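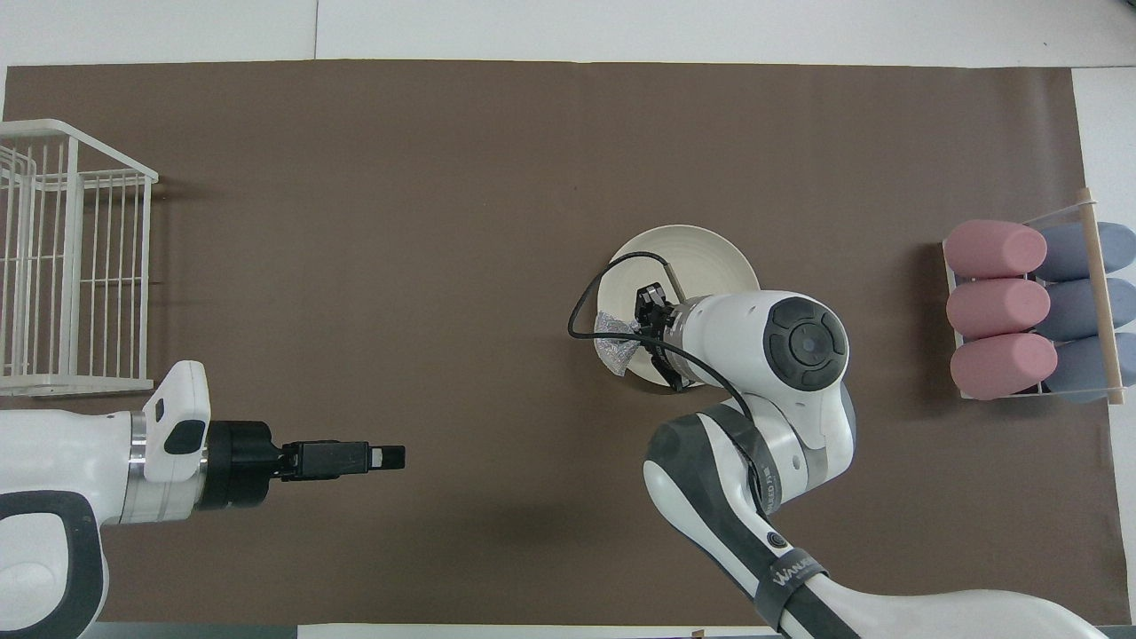 Demonstration gathering is the stage of robot learning in which people record examples of a task for a learning system to copy. Each example, usually called an episode or a demonstration, pairs what the cameras see with the positions of the arms at the same moments. Household and tabletop tasks are common subjects, and much of the work is done with two arms that share one surface. A typical recording might have one gripper holding a crumpled mesh cloth at the edge of a white plate while the other arm waits with its fingers closed, and both arms are stored in the episode whether or not they are touching anything.

Methods

Three ways of guiding the arms are in general use. In hand guiding, the operator takes hold of the arm and moves it through the task. In leader and follower control, the operator moves a smaller copy of the arm and the working arm repeats the motion. In remote control, the operator uses handheld controllers or a headset. Hand guiding needs the least equipment but puts the operator's own hands in the camera view, which can spoil the images. Leader and follower control keeps the hands out of sight and is generally preferred for two-arm tasks.

Cameras are normally fixed above the table, and often on each wrist as well. Wrist cameras show the fingers closely but lose sight of the rest of the table, so most groups record from both.

Soft objects

Cloth, netting and sponges are harder to record than rigid objects. A plate looks much the same from one episode to the next, but a cloth takes a new shape every time it is dropped. Shiny or open-weave cloth adds a second difficulty, as it reflects light unevenly and can confuse depth sensors. Operators are usually told to vary the starting shape on purpose – folded, bunched, spread flat – so that the system does not learn a single grasp.

The Karnby collection

The Karnby collection is a set of tabletop episodes recorded by Norbert Fodor and Mehwish Cheema. It contains 1616 episodes, of which 800 involve a soft object. Recording began in January and was carried out by 2 operators, Boonsong Saengthong and Rezaul Begum, using leader and follower control. The collection covers 31 tasks, each with a short written instruction.

Every episode was checked by a second person before it was accepted. An episode was rejected if an object left the table, if the arms touched each other, or if the operator paused for too long in the middle of a movement. Failed grasps followed by a successful second try were kept and labelled separately. Cheema has argued that these recoveries are among the more useful parts of the set. Fodor's notes take a more cautious view and recommend training with and without them.

Software

Episodes in the Karnby collection were captured with Treltex, a recording program written by Barnabás Csonka. Treltex stores video and joint positions in separate files and joins them by time stamp. An early version allowed the two to drift apart in long episodes, and the affected recordings were made again. A later tool, Lirker, was added for trimming the still periods at the start and end of each file.

Criticism

The main objection to gathering examples in this way is the cost in labour. An operator tires, and episodes recorded late in a session tend to be slower and less even. Operators also have habits – always reaching with the right arm first, for instance – which a system will copy along with the task. Rotating operators between tasks reduces the effect but does not remove it.

See also

Imitation learning
Remote operation
Grasp planning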